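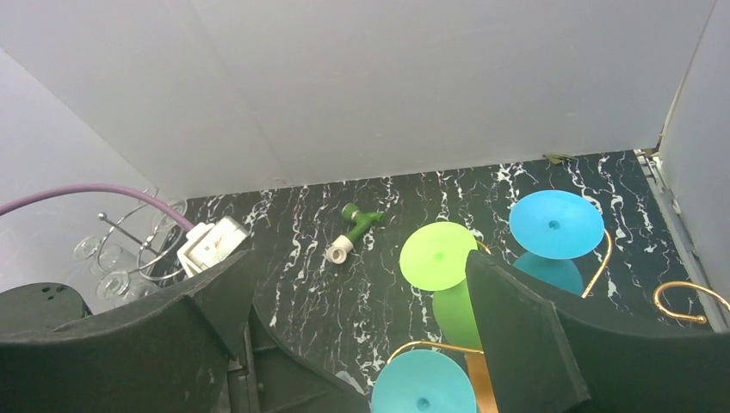

Wenano repair corner gets its tables, and a lot of odds and ends

I stopped by the Wenano swap room this month to see how the new repair corner is coming along, and I ended up staying until the coffee ran out. If you haven't been in since the winter, you'll want to come have a look. The old shelving is gone from the back, there are proper work tables now, and the whole place smells a lot less like damp cardboard.

The big news is the sorting. Over the past few months people have dropped off about 700 small household bits that didn't belong in any of the usual bins - plumbing pieces, cables, glasses, kitchen racks, things that came out of a drawer when somebody moved. All of it used to go in one giant crate by the door. Now it gets spread out on a table a handful at a time and looked over before it goes anywhere. When I was there the mix included a green plastic pipe fitting with a cream-white collar, a purple cable with a white connector on the end, a shiny chrome wire rack with four clear glasses, and a lime-green disc that had everybody guessing. My money was on a lid for something. I was told, very politely, that everyone guesses lid.

Ingeborg Görtz set up the system, and she's firm about it. Glass gets checked first and goes to the kitchen shelf. Cables go to the electrical tray and stay there until someone has tested them. Plumbing is the tricky part, she told me, as people bring a fitting in and have no idea what it came off of. "I'd take one fitting with a note taped to it over a whole bag without," she said. So if you're clearing out under the sink, please write down what it was attached to! A scrap of paper is fine.

I asked what happens to the stuff that never gets identified. It sits in the mystery box for 28 days, and then whoever wants it can have it. A guy from Istlow took home most of the last batch for his garden watering setup, and I'd love to know how that's going.

The tables came from Bustos, the old print shop on the corner, which was clearing out its back room. The swap room paid 990 for the lot, delivery included, and the money came out of the spring bake sale - so if you bought one of those very dense lemon loaves, thank you, you own a bit of table. Two of them still wobble. One has a folded beer mat under the leg and seems perfectly happy that way.

Repair evenings start in April at 7 o'clock. You can bring one item per visit, small enough to carry in by yourself. Lamps, toasters, and leaky garden taps are all welcome, but please no microwaves. If you'd like to help with sorting, just turn up a little before and ask for Ingeborg. Parking is easier on the Dravon side, and the side door sticks, so give it a good push.

I'm bringing my kettle to the first one. It has been making a noise since Christmas.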